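# Where Does Bedroom Trash Come From?

Have you ever looked at your bedroom floor and thought, "Wait, who put all this here?" A wrapper by the bed, another by the sofa... Trash is sneaky! It's small and light, so it slides off beds and out of pockets without a sound.

Let's go on a trash hunt!

## Start with the bag

Open your bag wide and put it on the floor, close to the mess. Big, easy things come first.

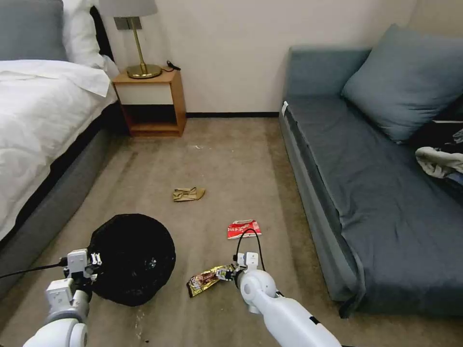 *Two wrappers on the carpet and a black bag, wide open.*

Food wrappers are often made of very thin plastic, sometimes with a shiny layer of metal even thinner than a hair. It keeps air and water away from your snack, so the chips stay crunchy. Pretty amazing for something you throw away in two seconds!

## What about bottles?

A clear drink bottle is usually made of a plastic called PET. It can often be melted down and made into new things, even fuzzy sweaters! Many towns want bottles in a separate bin, so ask a grown-up how it works where you live. 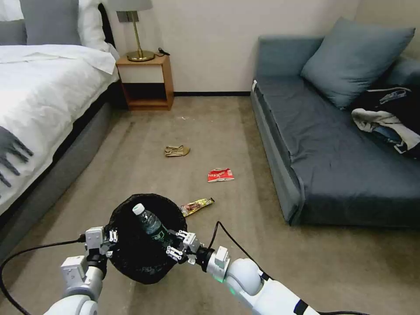
Is there still water inside? Pour it in the sink or give it to a thirsty plant.

## Why carpet is tricky

Carpet is like a tiny forest. Thousands of little threads stand close together, and crumbs fall in between them and hide. That's the vacuum cleaner's job, but pick up the big stuff before you switch it on.

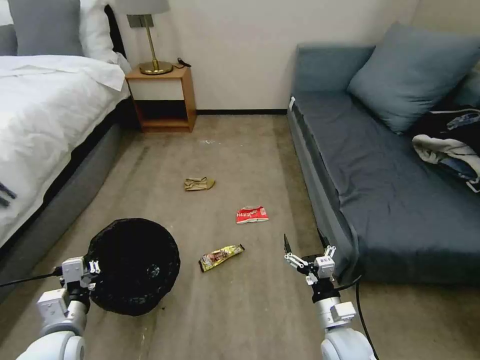 Clothes and blankets aren't trash, of course! They go in the closet, in the wash or back on the bed. Give them a shake first, because wrappers love to hide in the folds.

## Try it yourself

Play "Find Four" with a friend. Each of you has to spot four bits of trash before anyone picks one up.

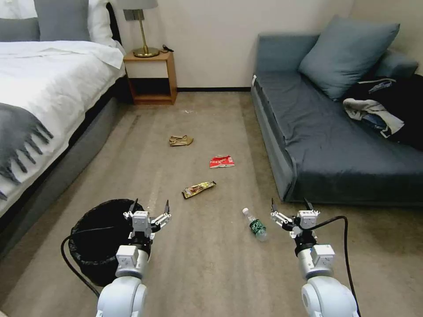

Ready? Go! Then wash your hands, and play again in the next room.

*Written by Svenja Rüegg*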